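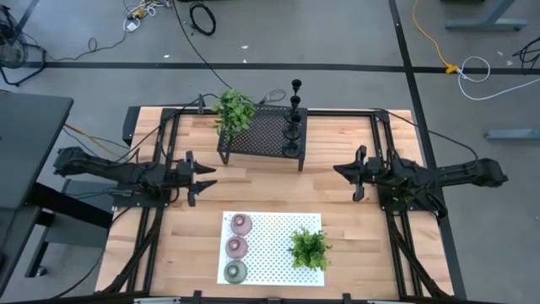 Reading the numeral 2646: notes for the August talk

25 minutes, then questions. Keep the coat of the talk thin and let people look at the covers.

Start
Thank Siwan Ellis for asking me. Say I collect cancels and not stamps, so most of what I own would be thrown out of a proper album. Clipped corners, toned paper, stamps with a thin spot. If the postmark is clear I will buy it.

Ask who has a numeral cancel at home. Most people have a few and have never looked the number up.

What a numeral cancel does
Each office had a number. The clerk struck the stamp with it so it couldn't be used again. The town name went elsewhere on the envelope, usually as a dated circle. Off cover, the number is all you have left.

2646 was given to Fusholm. Small office, harbour side, combined with a chandler's shop run by the Rosser family. Mail went out by boat to Asell and then by rail.

Bring up the office list here. Point out that the list gives the number and the name and nothing more. No opening date, no closing date. Everything after this slide comes from covers.

The two hammers
For years we all assumed one hammer. Veronica Filip measured hers against mine and they didn't match.

Hammer A: the 4 is closed at the top, the bars are thick, the outer edge is a true oval.
Hammer B: the 4 is open, the bars are thinner, the oval is flatter on the left side.

Go slowly. The open 4 is the quick test, but heavy inking closes it up. If the 4 looks closed and the ink is heavy, go to the bars.

Pass the photocopies round at this point. Ask for them back.

How the count was done
1420 strikes recorded so far, from my own stock, Veronica's, Reynaldo Magbanua's and sale catalogues. Catalogue pictures only counted if the numeral could be read in full. Partial strikes are in a separate list and are not in the total.

Hammer A is the earlier of the two. It wears badly. In late strikes the second 6 has nearly filled in, and that helps with putting undated stamps in order. Hammer B shows hardly any wear, so either it was used less or it was cut from better metal. I don't know which. Say so.

There is an overlap, with both hammers in use together. Reynaldo has a cover to Asell with one stamp struck by each. It is the best thing in the study – show it large and stop talking while they look. 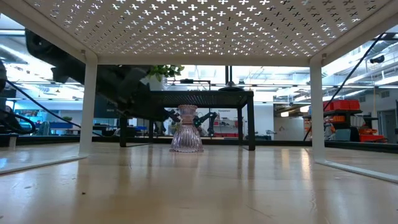 Small glass vase beneath the perforated shelf

Colours of ink
Nearly all black. There is a short run in a dull blue, hammer A only. Haf Humphreys thinks the office ran out and borrowed from the shop. It's possible. I have also seen violet, but never on cover, and I would not pay extra for it.

Warn about blue strikes offered loose. Black can go bluish after a long soak. Ask for it on piece.

Looking at your own
What I use: a 10x glass, a daylight lamp, a ruler in half millimetres. Measure the oval across its widest point. Write the measurement down before checking it against the list, otherwise you see what you want to see.

Scan at 600 dpi or better. Please don't crop to the stamp. The piece of envelope round it may carry part of the circle.

Don't soak anything with a numeral on it until you have looked at both sides.

What I still need
– Any dated cover with hammer B before the overlap
– Blue strikes on piece
– The Murkamen sale list, the pages with the harbour offices (Ornella Grasso has the front half)
– Anything addressed to the Rosser shop

If there is time
The story of the cover found in the back of the picture frame. Skip it if we started late.

Questions
Likely ones: value (low, apart from blue on cover), forgeries (none seen, not worth the trouble), whether the hammers survive (not found).

Collect photocopies. Leave the sign-up sheet by the door.

Contact: study circle secretary, Ornella Grasso | © Fusholm Numeral Study Circle | Back to top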